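Sorting Small Plastic Parts Before a Repaint

I have been repainting old vinyl and plastic figures on weekends since August, mostly farm animals from mixed lots. The painting is the easy part. Most of my failures came from prep, so these are my notes on it.

The first step is finding out what the figure is made of. Soft PVC flexes at the ears and tail. Hard styrene does not, and it clicks when tapped with a fingernail. The difference matters because plasticizer moves out of soft PVC over time and leaves a surface film that never lets enamel cure. I lost a full set of Purnico cows this way. They were still tacky after 13 days.

For washing I use warm water, a drop of dish soap and an old toothbrush. Rinse twice. Isopropyl alcohol is fine on hard plastic, but test it on the underside of a foot first, as factory paint sometimes lifts. Dry the parts on a rack overnight.

Sanding is done wet, with 400 grit, and only on mold lines and the flat areas of the back. Fur texture should be left alone. Any sanding in the grooves shows up later under a wash coat. 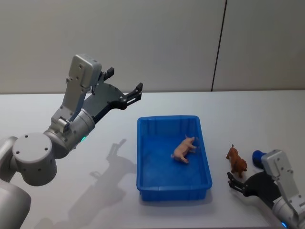
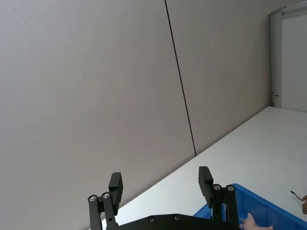

Can acrylic go straight onto soft PVC without a primer?
It can, if the paint is a flexible acrylic and the surface has been degreased. Expect wear on the snout and feet within a few months of handling. Most spray primers are worse than no primer on soft PVC, for the same plasticizer reason as above.

For hard plastic I prime with Zurkidis gray, thinned slightly, in 3 light coats. The label says to wait an hour between coats. I wait longer in humid weather. Over the primer I block in the base color with a flat brush, then the shadows, then the eyes last, with gloss varnish on the eyes only.

Matte varnish goes over everything else. The Wedo brand I used to buy turned cloudy on dark browns, so I switched to a brush-on type and have had no clouding across 8 figures. It does take over 3 hours to set, and dust is a problem during that time. An upturned food container solves it.

Next up is a goat with a missing horn, which will need epoxy putty.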